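Cedido Gallery – Collecting Demonstrations by Hand
Posted Jul 12, 2020

Cedido is our method for teaching two-armed manipulation from human demonstrations. No robot is needed while the data is recorded. A person holds one gripper in each hand and does the task, and the marker cubes give us the position of each gripper over time. The policy is trained later on those tracks and the head camera video.

The set used in the Rudileck report has 1579 demonstrations, recorded in 29 sessions. Work started in January with rigid objects. Paper and other thin sheets were added afterward and are still the harder part – a sheet bends, and small errors in grip angle matter more.

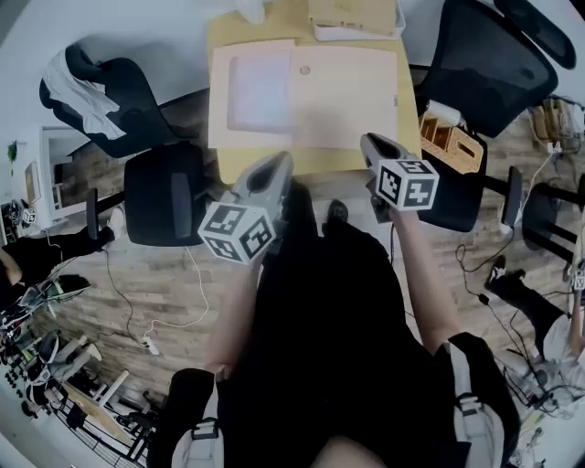
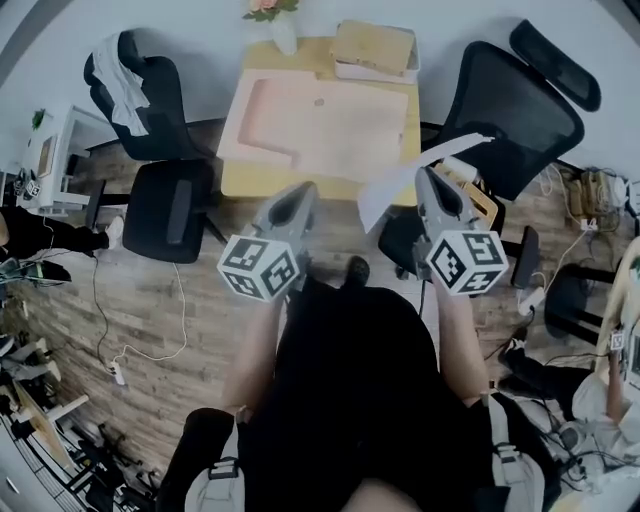 Two-handed work at the table, seen from head height. Each gripper has its own marker cube; in the second picture the right one is holding a sheet of paper.

Of the full set, 761 demonstrations involve sheets. We label the grasp and release points by hand and leave the rest of the track as recorded. Takes where a cube is hidden from the camera for too long are dropped before training.

The processing code is in the Pan repository. Results on the arm are on the Plosoneck page, with the failure cases listed separately.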